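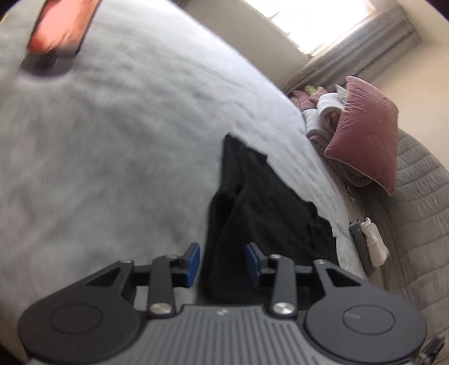 Jenaseo Home & Workshop Help

Search all topics Go Advanced Clear

Buying a second pair of hand-held grippers for laundry recording, or putting the money into everything else?

Fetside

Hi all, longtime reader, and I finally have a reason to post! My sister-in-law and I record folding sessions at home with hand-held grippers. The pair we're using is on loan until the end of January and then it goes back, so now I have to sit down like a grownup and work out what to buy.

I've got $800 set aside. That has to cover whatever we pick plus all the little stuff, and the little stuff is what scares me. When I first wrote my list it had one line on it (grippers) and now it runs onto the back of the envelope.

What we do is mostly shirts on a bed. Lay it out flat, turn the sleeves in, fold up from the bottom, move on to the next one. We've done 453 folds so far, and I know that because she keeps a tally in a notebook and reads it out to me. I'm comfortable with the squeeze by now, though a thin hem can still slide right out from between the pads on me, and I don't know if that's my technique or worn pads or just thin hems.

So here's where I'm stuck. Do I buy a second-hand pair and have money left over for spares and a decent folding surface? Or do I rent by the month from Lehner (they're the equipment place over in Jondale, some of you have mentioned them before) and keep the cash for clothes and a phone stand that doesn't wobble? She wants her own pair so we can both work at once. I think one pair and taking turns is fine, but I'm also the one paying!

Also, is a bed OK long term? It's what we have. The fitted sheet is pale and the shirts are dark, so at least I can see what I'm doing. I keep the phone next to the shirt where I can look at it, and that does eat up room on one side. I'd love to hear what other people budgeted for and what they wish they'd skipped. 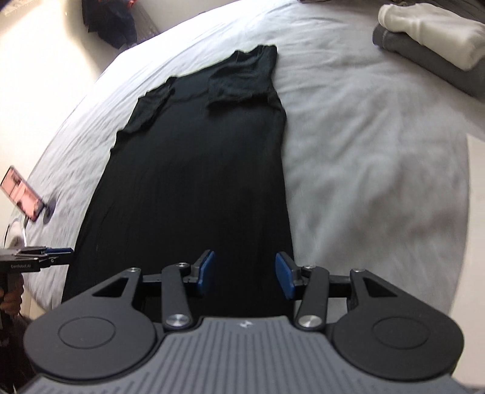
hemline_hal

I'd rent first, and I say that as someone who bought first and then had to sell at a loss. A month of rental tells you how often you really sit down and do this. We were so sure we'd be at it every evening and then soccer season started.

The way I'd split your money, in the order I'd spend it:

Rental and deposit. Call Lehner and get the deposit in writing before you plan anything else, because the deposit is cash you can't touch even though you get it back. Ask if the pads are counted as wear or as damage. That one question would have saved me an argument.

Spare pads. If hems are slipping, wipe the pads with a barely damp cloth and let them dry before you blame yourself. Then try the same shirt again with a slower squeeze. If it still slides, budget for a new set. Check with whoever owns the loaner before you change anything on it, obviously.

Somewhere to put things down. I was laying mine on the mattress between folds and knocking them onto the floor. I got a cheap tray at a yard sale and it's been one of my better buys.

Clothes. You will get sick of your own shirts! I picked up 40 pieces from a thrift store on their bag day and mixed them in: kids' sizes, stretchy stuff, towels, a couple of awful sweaters. Black tees all start to feel the same after a while. Check the care labels and wash the whole lot before you start.

Whatever's left, leave it alone for a month. Seriously. You'll find out what you need by what annoys you, and it won't be what you guessed.

On her wanting her own pair, I'd say no for now. Two people on one bed means elbows. If you ever get a second surface in another room, then sure, price it out again.

patchpocket

Beds are fine but your back will hate you. Get a folding table. Mine was $40 used and it's the right height once I put blocks under it (make sure they're wide and it doesn't rock). Throw a sheet over the top so it isn't slippery.

As for used grippers, I would only buy from somebody who lets you try them in person. Squeeze them slow and all the way, listen for scraping, look at whether the pads meet evenly, and jiggle the fingers side to side. And ask about chargers and cables!! I paid extra for a missing cable and I'm still sore about it.

quietspool

following, same problem here but with towels

Comments (2)

Fetside
Thank you both! I called Lehner on my lunch break and they said pads are counted as wear, so I feel a lot better. Going with the one-month rental when the loaner goes back and we'll take turns. She's negotiating for first turn. Wiped the pads too, and the hems seem a bit better, but I may also have been squeezing more carefully, so who knows. Table is going on the list. Does anybody have a good way to stop the sheet from creeping off one? I was thinking the elastic straps people use under mattresses.

patchpocket
Straps work, or big binder clips if your tabletop is thin enough. Put the clips on the far edge or you'll catch your sleeve on them. Let us know how the rental goes, I've been thinking about calling them myself after I get my taxes sorted.

Search all topics Go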